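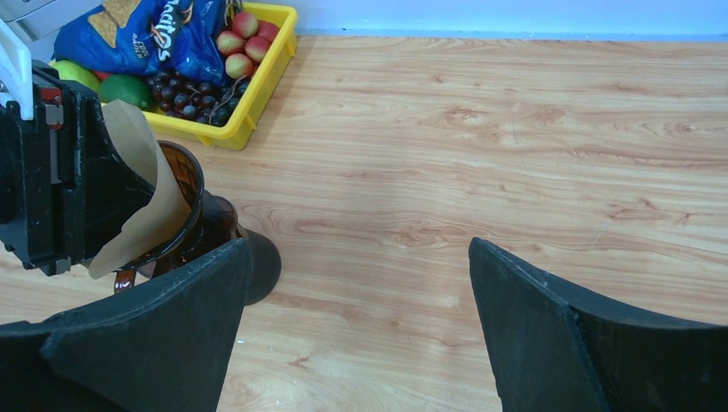
The Coffee Table at Mellov, Meltville

Mellov started doing pour-over coffee two summers ago, and over 300 people have signed the guest book since. This page covers the table as it was set on 6/8/20. Visitors make their own coffee, one cup at a time, and help themselves to fruit and crisps.

The yellow basket stays on the table from opening until close. Grapes go in every week, with limes for the water jug. The Doritos are Cool Ranch because that is what the shop on Nakajima Road sells.

The coffee things go in the middle of the wood. The dripper sits on its dark glass server, with one paper filter left flat and another folded into a cone in a glass cup beside it. Fold the paper along the seam first, then open it out and press it into the dripper.

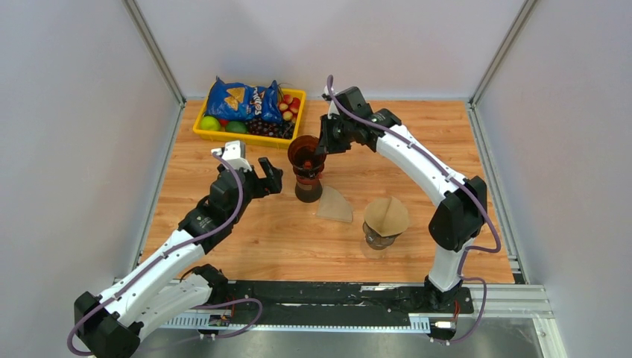 Isamu Uchida: I would rinse the paper before the coffee goes in. At Skiravel we skipped that for years and the first cup always tasted of cardboard. A splash of hot water, tip it out, then add the grounds.

We tried it both ways the following week and now rinse as well. The card by the kettle has been changed to match. It asks for 23 grams of coffee, ground medium, and a wait of 30 seconds after the first pour. After that, pour slowly in small circles and keep away from the edge of the paper.

The brown glass is handled more than anything else we own. It shows fingermarks quickly and gets a wipe with a dry cloth between cups. 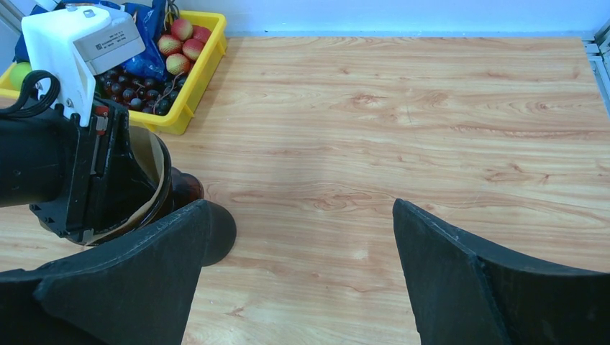
Used papers go in the compost with the grounds still in them, and the glass is washed by hand at the end of the day. Please don't put it in the dishwasher. Kaede Kubo keeps the spare filters in the second drawer, and there is a list inside the lid for writing down anything that is running low.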